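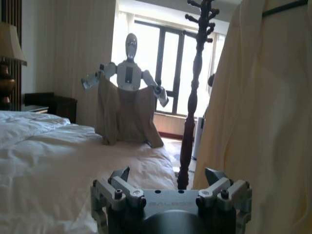

From: Chie Nagano
To: Floston Town Watch list
Date: February 24, 2025
Subject: Re: [townwatch] travel money, again

Hi all,

Replying under Hanyu's note so the new folks can follow along.

> Hanyu Long wrote:
> Has anyone seen the council travel reimbursements for
> last year? I asked the clerk in September and got a
> one-page summary with no names on it. The total looked
> high for a town our size. Also, does the $100 cap on
> hotel nights still apply, or did they drop it when they
> redid the ethics code?

Okay so yes, I have them! I put in a records request for the whole file and got 219 pages back, scanned sideways, of course. I've been reading it at the kitchen table in the evenings with a ruler and a highlighter and my eyes are about done.

First, the cap. It's still there. They moved it out of the ethics code and into the finance rules (section 2, near the bottom), so if you only looked in the old spot you'd think it was gone. The mayor can waive it, but the waiver has to be in writing and attached to the receipt.

Now the part I think you'll care about. There's a hotel bill for $507 for a single night at the Pustari conference, charged to the town by a council member. I went through that part of the file twice and I can't find a waiver. Maybe it exists and got left out of the scan, so I'm not going to put a name on this list until I hear back from the clerk. Please don't guess at it either, we had enough of that with the Parnex contract.

Everything else I've read so far is pretty dull. Mileage, parking, a lot of sandwiches. One person turned in a toll receipt for less than a dollar, which I kind of admire.

What I'd like to ask for at the next meeting is that the receipts get posted online with names, same as the Skinner County people do with theirs. It wouldn't take a new ordinance, just a motion. Hanyu, would you be willing to speak on it? You're calmer than I am at the microphone and they cut me off last time (I did go over, fine).

If anyone wants the scans, write me off list and I'll send them in pieces. The whole thing is too big for my email. And if somebody knows how to rotate a giant PDF all at once, please, please tell me!

Chie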